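4.2 Arrangement of dishes in a shared bin

The second part of the study dealt with tableware kept together in one open container. In the interviews reported in Section 3, people who lived in small households often said that their everyday dishes did not have a fixed shelf. The dishes moved between the sink, a drying area and whatever bin or tub was close by. We wanted to know how the pieces end up lying in relation to each other when the container is small and the pieces differ in shape.

The household sample came from Plerkanholm, where 42 homes returned the kitchen diary for February. Of these, 14 reported using a bin or tub for dishes at least once during the diary period. Three of the 14 used it every day. The remaining entries were irregular and often tied to a particular event, such as guests staying over or a cabinet being repaired. The diary form asked for the type of container, the pieces placed in it, and whether the pieces were stacked, leaned or set side by side. It did not ask for the order in which they were put in, and in hindsight it should have.

For the tabletop sessions we used a clear plastic bin with rounded corners, set on a wooden table with one long side on either hand. The dishes were plates, bowls and cups in pale colors, mostly cream and soft green. We kept to everyday shapes and did not try to match a single set, as matched sets were uncommon in the diaries. Layouts were coded from the images using the Parix scheme, which gives each piece one of four labels: flat, nested, leaning or upright. A piece can carry a second label if it touches the wall of the container. Cups standing on their base are always coded upright, even when they touch a neighboring piece.

Figure 6 shows layouts from the sessions along with a close view of the dishes.

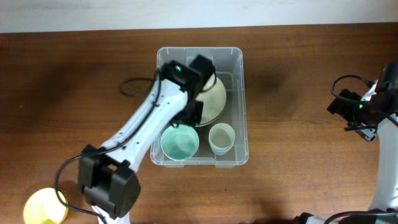
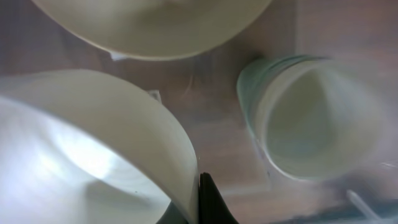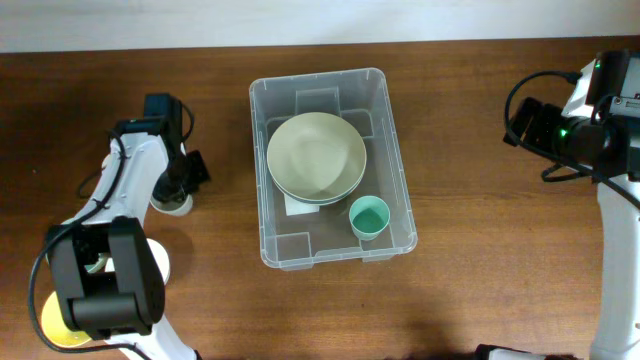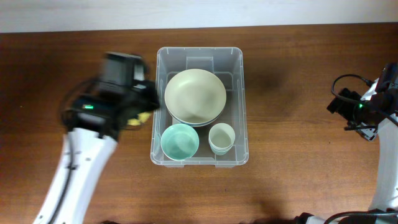 Figure 6. Dishes from the tabletop sessions, in cream, white and green tones.

Two patterns came up repeatedly. The first is that the wide pieces and the small pieces tended to separate into the two ends of the bin. In the last image of Figure 6, a large pale bowl sits over a second dish in the far half, and a mint-green bowl and an off-white cup stand side by side in the near half. The first image has a similar split, but the large piece is a plate, and it leans against the far wall. We coded the plate as leaning with wall contact. The green bowl in the same image faces upward, with the cream cup to its right.

The second pattern concerns nesting. Shallow round dishes were placed one on top of the other even when the bin had room left over. The third image is a plain case: the round dishes are together toward the upper left, and the only other dish is a small mint-green cup near the right wall. Under the Parix scheme the upper dish is coded nested and the lower one flat. Coders disagreed most often on this kind of stack, where the lower dish shows only as a thin edge and it can be hard to say whether it is a plate or a shallow bowl. We kept both readings in the data and merged them for the analysis under the label "wide dish."

The close view, second in the figure, was used for rim shape only. It was not coded for layout, as too little of the container can be made out to fix the position of each piece. It does show the difference between the thick, rounded rim of the bowl at lower left and the ribbed band on the outside of the white cup at right. Ribbing of this kind matters for nesting — a ribbed wall may hold a second cup higher than a smooth one would — but we did not measure it.

Cups were the least settled category. In the diaries they were described as upright, upside down or pushed inside another cup, with no option clearly ahead. The last image illustrates a related coding problem, where a slightly offset rim may belong to a second cup underneath. We entered that piece as a single cup with a note. Treating it as two cups would not change the results reported in Section 5.

The arrangement data were then compared with the older Riviere shelf survey, which used closed cabinets and recorded much taller stacks. A stack of 10 plates was ordinary there. None of our diary households reported anything close to that in a bin, and the usual entry was a pair. Container depth is the likely reason, along with the simple fact that a bin has to be lifted. One diary entry put the full weight at around 3 kilograms and added that the handles were "not made for it."

Some limits should be noted. The bin was the same clear type throughout, and opaque tubs may be filled differently when the contents are hidden from the side. Cutlery was left out. Glassware appeared in several diaries but was excluded from the coding, and it is treated separately in the Grokent supplement together with lids and storage boxes.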